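I've been working on how a gripper can tell one layer of cloth from two. Thread on the method and where it stands as of 31 March 2025.

Short version: we try to do it from the wrist camera and the finger motor current alone. No depth sensor, no overhead view.

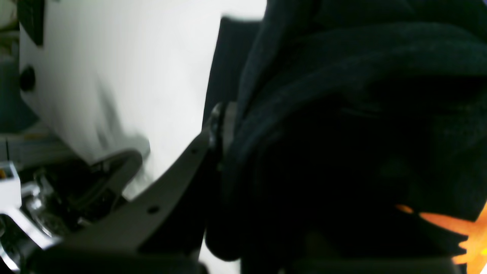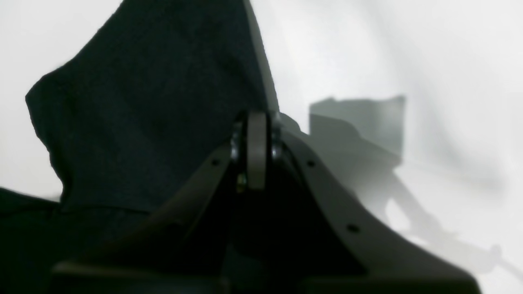

Dark cloth is the hard case for this problem, and most of our work since August has gone into it. On a light shirt, the fold casts a shadow you can find with simple edge detection. On black or navy fabric the inside of a fold goes nearly featureless, and the network we started with treated the whole thing as one flat region. In the second picture the fold is a thin dark line running toward the gripper, black on black, with a slightly lighter lip on the lower section of cloth. The lip turned out to be the useful part. The line itself comes and goes with exposure.

So we changed what the network predicts. The old version output a grasp point. The new one outputs edges, each tagged as either an outer hem or a fold, plus a confidence. The grasp planner picks from those.

The tagging matters because hems and folds need different approaches. At a hem you want one finger under and one over. At a fold you have to decide whether you're taking the top layer or both, and you have to decide before the fingers close.

Training data was 700 grasps on dark garments, labeled by hand after each one: zero layers, one layer, two, or more. Zineb Benjelloun did most of the labeling and wrote the rules for the borderline cases. The main one: if a second layer lifts and then drops before the arm stops moving, it still counts as two.

We kept 436 for training after throwing out grasps where the camera exposure was still settling. The rest were usable for the motor current part but not for the images.

Motor current works like this. As the fingers close, the current rises when they meet resistance. Two layers of fleece push back earlier than one. The difference is small, and it depends on the fabric, so on its own it's a weak signal. We only use it as a check after the image has made its guess.

When the two disagree, the gripper opens, backs off a short distance, and looks again. That adds about 2 seconds per retry. We cap it at one retry and then move on to a different edge.

Result on garments held out of training: 73 percent of grasps picked up the number of layers we asked for. That's one lab, one gripper, one table. I wouldn't read more into it than that.

We compared against a baseline from the Tellier group's planner, rerun on our setup. I'm not posting that number yet. Their planner expects an overhead camera, and I'm not satisfied that our port of it is fair.

Where it fails: thick bunched cloth. If the fabric is heaped against the fingers, there's no clean edge to tag and the network's confidence drops everywhere at once. It should decline to grasp in that case. Too often it picks the top ridge of the heap and calls it a fold.

It also fails on ribbed cuffs. The ribs look like a stack of small folds. We have a fix in mind but haven't run it.

One thing I'd do differently: fix the camera exposure from day one. We left it on auto because it was easier, and a large white surface next to black cloth pulls the exposure around a lot when the wrist moves.

The code is called Randance. The labeling tool is separate and is called Ludetti. Neither is public yet. The labeling rules will go up first, probably as a plain PDF, so other people can argue with them.

If you've done layer counting on dark knits with a tactile sensor, I'd like to compare notes. Replies are open.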